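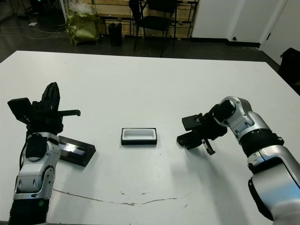

Search the help pages
Search

Is a Privside presenter paid for every sponsored post, and must it be labelled?

Posted by Marion H.

I should be grateful for clarification on a matter concerning the Seltodero fan community, of which I am a moderator. One of the presenters we follow has published a large number of posts this year for Hirine, the skincare firm. Some carry the word "advert" and others do not. Members have asked whether the unlabelled posts are paid for, and whether our own page may repost them. Our page has 2000 members and we do not wish to mislead them. A link to the presenter's profile was removed from my first draft of this message, so I have left it out.

Engelbert Sutter

A post should be labelled wherever the presenter has received payment, free goods or any other benefit from the firm, and the firm has had some say in what is published. The sum involved makes no difference. A presenter who bought the product in a shop and simply likes it has nothing to declare.

You cannot tell from the outside which of these applies. I would advise the following wording on your page: "Reposted from the presenter's own account. We do not know whether this post was paid for." Where the original carries a label, keep it in full and place it at the beginning, before any text of your own. A label hidden behind the "more" button is not sufficient.

Should a member believe that a post is a hidden advert, the complaint ought to be sent to the advertising regulator with a dated copy of the post. Please do not invite members to write to the presenter in large numbers.

Dorrie_K

They are all paid. Kapoor did the same with the perfume last September and it was 49 posts before anyone said a word.

Tetsuya Sakamoto

I agree with the first reply and would add one point. Permission to repost is a separate matter from labelling. The pictures normally belong to the presenter or to the photographer, and a fan page requires consent to copy them in full. Using the share function provided by Privside avoids the difficulty, as the original label and the name of the account are carried across with the post. Pages with more than 1000 members must also name a contact person in their settings.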